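The Black Fleece

Eduard Vrabec came to the service hall at 4 in the afternoon, in November, to return a thing which was not his.

He had found the fleece on the night bus. It was black and thick, and he carried it on his knees for nine stops before he understood that he was alone and that it must belong to the man who got off at Skollel. In the pocket was a receipt from Trenix for 950, with a name written by pencil: Lougher.

He telephoned. The voice was old and polite. "Come to the hall," it said. "I am there every day until they close. I like the flowers." 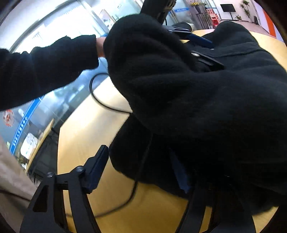 The fleece on the round table, with yellow flowers behind.

Eifion Lougher did not look at the pocket first, as Eduard had expected. He felt the collar between two fingers, for a long time, like a person who tests bread.

"My wife bought it in Mikuš," he said. "She said it was too big for me. She said I would grow."

"And did you?"

"I was 79 years old."

Eduard laughed, and then he was not sure if it was permitted. Behind the glass somebody moved papers from one place to another place. The old man pushed the fleece a little across the table.

"Try it," he said. "You came here in a thin shirt."

"I only came to give it back."

"You gave it back. Now it is mine and I can say who tries it."

It was too big for Eduard also. The sleeves covered his hands until the fingers. He sat down in it and asked which bus Mr. Lougher would take home.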